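Home testers wanted for the Breltden two-arm helper kit

Breltden rents a robot kit with two small arms for simple jobs at home. Before we open the rental to everyone, we are looking for 12 households in Metasstead who will use the kit and tell us openly what is good and what is bad.

The jobs are ordinary ones – opening a school bag, picking up a box, putting things away.

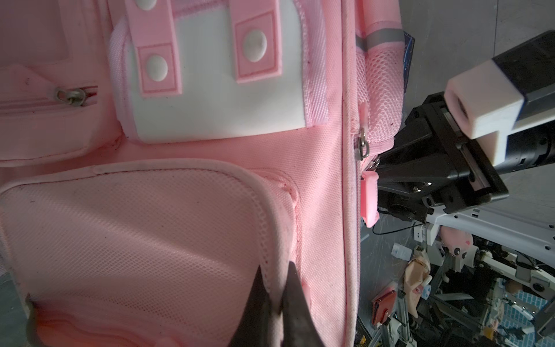
Two grippers at a pink backpack, one of them close to the zipper tag.

You do not need technical knowledge. You must be 18 or older and have a free table or some floor space. Our colleague Asabe Isah brings the kit, sets it up and shows you the controls.
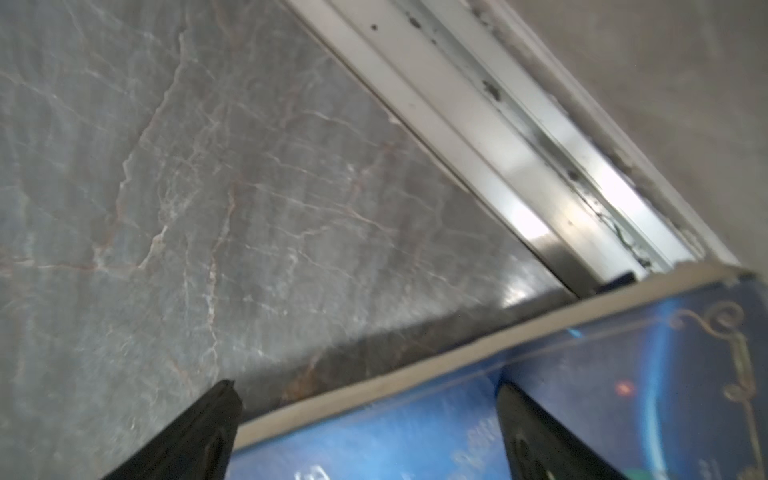 Each household keeps the kit for two weeks and writes a short note after every use. We especially want to hear about shiny boxes and soft bags, which are still difficult for many grippers. The payment is $1,000, sent after the last note.

To apply, write to Dénes Kiss at the Breltden office before September 19, 2026. Please tell us which jobs you would like to try first.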